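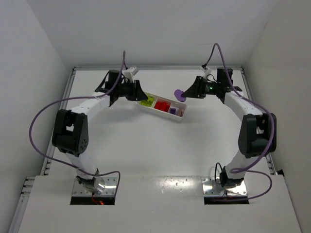 July 23, 2020

The claim on the box was that I would fall asleep 63 percent faster. Faster than what, the box didn't say. Faster than last week? Faster than a man in a noisy hotel? I paid for it anyway, so keep that in mind while I complain.

It started in May, when I was sleeping badly, like everybody else I know this year. I'd go to bed at a sensible hour, lie there, read the news on my phone, put the phone down, pick it up again. My brother-in-law Lionel Ackroyd had been telling me for months about his Salian ring, which tells him every morning how well he slept. I asked him once how he felt and he said he'd have to check. I should have taken that as a warning. I ordered one the same night.

The ring gives you a score out of 100. My first was a 71. I had slept pretty well that night, as far as I could tell, and I got up in a decent mood, and then I looked at the 71 and felt a little tired. By lunch I was yawning. The next night I was up with the dog until two in the morning and got an 84.

I wrote to Salian and asked how the score was put together. I got a friendly reply saying it "reflects a range of signals tailored to you." I wrote back asking which signals and how much each one counted. The second reply was the first reply with my name spelled right.

So what can a ring know? It can feel your pulse, it can feel you move, and it can take the temperature of your finger. From those it guesses whether you're asleep. Then it guesses which kind of asleep, and draws you a chart in four shades of blue. Sleep labs do this with wires stuck to your scalp, because the stages are defined mostly by what your brain is up to, and my brain isn't in my finger. I don't think the chart is made up. I think it's a guess with very nice colors, and nowhere on the screen does it say so.

Moving on to the pillow.

The Premel pillow is where the 63 percent comes from. It has a layer of some gel, and a cover that is supposed to pull heat away from your head. I went looking for the study. There was a little number 2 next to the claim, and the number 2 led to a note at the bottom of the page, and the note said "internal study, data on file." Whose file? I asked if I could see it and was offered a discount on a second pillow.

What I can tell you is that it's cool when you first lie down on it, and after a while it's a pillow. It's heavy too. Changing the pillowcase is like dressing a large fish. I don't hate it, and my neck has been fine, but my neck was fine before.

After the pillow came the Evora drops, which I bought at eleven at night, and I'd like there to be some kind of law about that. They come in a brown bottle so you'll think of a pharmacy. The label says the drops "support restful nights." Read that word support again. It doesn't say they make you sleep or that anyone ever slept after taking them. A chair supports restful nights. They taste like lawn.

I gave the drops two weeks and I wrote things down, by hand, in a notebook: when I turned the light off, when I got up, and how I felt by midmorning with no peeking at the ring first. One person and one notebook is not science and I'm not going to pretend it is. I knew which nights I'd had the drops, for one thing, and I was rooting against them. But for what it's worth, the good nights and the bad nights were scattered all over the place with no pattern I could find. The one thing that seemed to go with bad nights was the phone. I could have told you that for free in May - and so could my mother, who has been saying it since I was allowed to have a TV in my room.

The reviews are their own problem. The drops have 3258 of them on the store page, nearly all five stars. I read a lot more of them than I should have. Plenty were written the day the bottle arrived. "Can't wait to try these!!" Five stars. Some were for a different product altogether, a foot cream I think, that must have used the same listing once. The one-star reviews were mostly about shipping. Somewhere in there are people who took the stuff for a month and paid attention, but good luck finding them.

A reader wrote in last time I grumbled about this kind of thing and said if it helps, who cares why it helps? It's a fair point and I've been chewing on it. If you take your drops, feel looked after and nod off, I'm happy for you. What bothers me is the price of feeling looked after. A warm glass of milk might do that job for pocket change. What also bothers me is the person who has a real problem, who stops breathing in the night or lies awake for weeks on end, and spends a year working through the gadget aisle before talking to a doctor. A score of 84 could keep that person out of the doctor's office for a good long while.

And then there's the mattress. I have not bought the mattress. The Hurnberg people would like me to, and they follow me around the internet to say so. Their ad says it has 837 springs. Is that a lot? I have no idea how many springs are in the one I've got. Maybe it has more! The ad never says what a spring too few would do to me, or how they settled on that number, and the trial period comes with a return fee in small gray type that took me three tries to find.

I asked Lionel what he thought and he said he sleeps great on his. I asked how he knew. He held up the ring.

For now the phone charges in the kitchen. I bought a plain alarm clock with hands, which ticks louder than I expected, so it lives in the dresser drawer under my socks. The ring is in there with it. The battery ran down last week and I keep not charging it. Premel has a thirty-day return window that I've managed to miss by four days, so the pillow stays.

If anybody has seen the actual study behind that 63 percent, with the number of people in it and what they were sleeping on before, send it to me. I'll read it and I'll post what it says, even if it makes me look silly. Please don't send me a link to another pillow.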